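4. Setting up the sign-up sheet for a school event

This section covers building a parent sign-up sheet in Doda, from the blank form to the reminder messages. It applies to school coordinators and room parents with editing rights. Teachers with view-only rights can read a sheet but will not see the Build tab.

4.1 Before you start

Have the following ready:

Event name as it should appear to families
Start and end time of each shift
Number of adults needed per shift
Name and email of the contact person
Any age limit or background check rule set by your school

If your school uses the Pronura family directory, import it first (section 3). A sheet can be built without a directory, but families will have to type their own names and the sheet cannot match them to a classroom.

4.2 Create the sheet

1. Sign in and select your school from the list at the top left.

2. Open Events, then select New sheet.

3. Enter the event name. Names longer than one line are shortened on phones.

4. Choose a sheet type. Use Shifts for anything with a start and end time, such as the book fair or field day. Use Items for donations. Use Both only if the same families will be asked for time and goods.

5. Enter the contact person. The contact receives all replies, including cancellations. At Iserley Elementary, for instance, the contact for field day is Shanti Grewal and the backup is Kuldeep Garg.

6. Select Save draft. The sheet is now stored but families cannot see it.

Note: A draft that has not been opened for 16 weeks is moved to the archive. It can be restored from Events > Archive by any coordinator.

4.3 Add shifts

1. In the draft, open the Build tab and select Add shift.

2. Enter the start and end time. The shortest shift allowed is 15 minutes.

3. Enter the number of open spots. Leave the field blank for no limit.

4. Add a short task note. Good notes name the place and the job: "Gym door, hand out bibs."

5. Repeat for each shift, or select Copy shift to reuse the same settings with a new time.

Caution: Changing the time of a shift after families have signed up does not cancel their spots. They are told of the change by email and stay on the list unless they remove themselves.

4.4 Add items

1. Select Add item and enter what is needed and how many.

2. Set a drop-off place and a last drop-off day.

3. For clothing and uniforms, turn on Sizes and list each size on its own line. Used items should be marked "washed" in the item note.

4. For food, turn on Allergy notice. The notice text is set by the school and cannot be edited from the sheet.
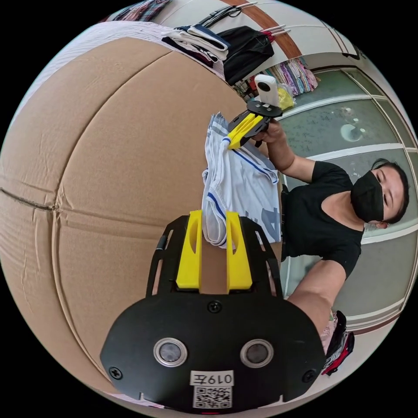 Page last changed: 9 July 2026

4.5 Publish and share

1. Open the Preview tab and read the sheet as a family would see it. Check each time, including morning and afternoon.

2. Select Publish. You will be asked to choose who can see the sheet: whole school, grade, or classroom.

3. Copy the link or print the poster. The poster includes the event name, the contact and the link in short form.

4. To post the sheet on a school website built with Hervieu, paste the link into a Button block. Do not paste it into a Text block; the page will show the address but families will not be able to tap it.

Note: A published sheet can be returned to draft at any time. Existing sign-ups are kept and will appear again when the sheet is published.

4.6 Reminders

Each sheet sends two reminders by default, one a week before the shift and one the day before. To change this:

1. Open Settings > Reminders.

2. Select the reminder you want to move and choose a new time.

3. To turn a reminder off, clear its check box. Do not delete the message text, or the default text will return.

4. Select Save. New times apply to reminders that have not yet been sent.

Reminders are sent in the language each family chose in the directory. If no directory is linked, they are sent in English.

4.7 Closing the sheet

1. After the event, open the sheet and select Close.

2. Mark any family that did not attend. Families do not see this mark.

3. Download the hours report if your school keeps a record of time given.

4. Select Send thanks to email everyone who took part. The message can be edited before it goes out.

Closed sheets can be copied for next year with Events > Copy sheet. Shifts and items carry over. Names do not.

For payments and ticket sales, go to section 5.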